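Ollham Concert Society to Present Festival of Tape and Found-Sound Music in April

OLLHAM, 2018-03-07

The Ollham Concert Society will present a festival of tape music, amplified objects and graphic scores at Bainbridge Hall over three days in April. The program brings together works for reel-to-reel tape, kitchen utensils, radio receivers and prepared piano, along with two first performances written for the hall.

The festival opens on Friday evening with the Sernine Quartet, which will play from hand-drawn scores by the composer Carol Greenwood. Ms. Greenwood has written for the quartet since its first season. Her new piece, "Odent," asks the four players to tune their instruments to the hum of the building's heating system and to stay with it as it drifts.

"The score gives the players a great deal of room and very few notes," said Ms. Greenwood. "I have heard it three times in rehearsal and could not have told you it was the same piece."

Saturday is given over to tape. Neville Horrocks, artistic director of the society, has selected 12 works for playback through loudspeakers placed on the main floor and in the balcony. Listeners may sit, stand or walk between the two levels while the music is playing. Several of the tapes were transferred from the society's own collection and have not been played in public before.

"Many people know this music only from what they have read," said Mr. Horrocks. "It was made to be heard in a large room with other people, and we are very pleased to offer that."

The afternoon will include an open session led by the percussionist Poppy Inskip, who will show how contact microphones pick up sounds from paper, wire and springs. Visitors of all ages are welcome to bring small objects from home. No musical training is required, and children under 12 should come with an adult. 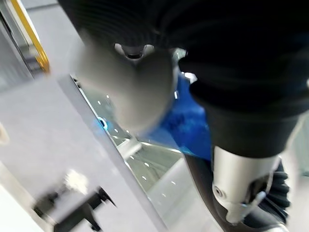

The closing concert on Sunday will feature the second first performance of the festival, a work for prepared piano and four radios by Keith Lightfoot. Mr. Lightfoot will play the piano part himself. The radios will be tuned live to local stations, and the piece ends when all four are carrying speech.

Bainbridge Hall seats 200 on the main floor. Balcony seats will be released only for the Saturday program. A weekend pass covers all concerts, and single tickets will be sold at the door subject to availability. The open session is free, but places should be reserved in advance through the hall's box office.

Printed programs will include notes on each work and copies of two pages from Ms. Greenwood's score.

Press inquiries and requests for review tickets should be directed to Neville Marsden, Press Office, Ollham Concert Society, Bainbridge Hall.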